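From: Si-eun Oh
To: small-repairs list
Date: 2025-06-13
Subject: Re: Sorting a box of small jewelry

Declan Ní Mhurchú wrote:
> I have a shoebox of my daughter's charms, earrings and thin
> chains, all mixed together. Half the chains are in knots.
> Do you sort first or untangle first? And does anyone
> still use the Skorkum trays? I bought 2 in January and the
> lids don't stay on.

Declan,

Sort first. I pull out everything that isn't a chain and leave the knots for last. Charms and earrings come away easily once they have some space, and a chain is a lot easier to work on with nothing else hooked into it.

I lay it all out on a cloth so that nothing rolls. A print is harder on the eyes than a plain one, but it works. The box goes at the back and the small pieces stay in front of it. 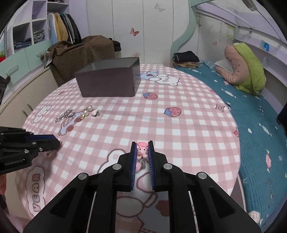
Pig charm with the pink heart pendant. Chain and pearl earrings at left.

Charms with something hanging off them, like the pig, should get their own compartment. The short bits of chain catch on earring posts, and then you have the same mess again in a month. If you can't spare a compartment, a small zip bag is fine.

For the knots, put the chain flat on the cloth and loosen it from the middle with two sewing pins. Don't pull the ends. Open the clasp before you start. A fine chain can take me 20 minutes, and I stop if I find I'm tugging at it.
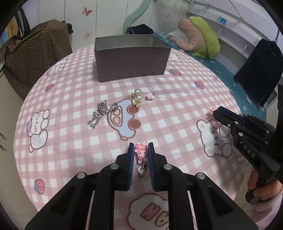 Pearl pieces I wipe with a soft dry cloth and keep away from anything metal with an edge. Hair clips don't go in with the jewelry at all. They take up too much room and the teeth scratch things.

On the trays: I had the Skorkum ones and gave up on the lids. I now use a Flekik insert with 3 rows, cut down to fit the box I already had. It has no lid of its own, so check the depth before you buy. Hubáček sells one too, but the compartments are too big for studs.

If you want to get rid of yours, I'd take one for buttons. I can pay the postage.

Si-eun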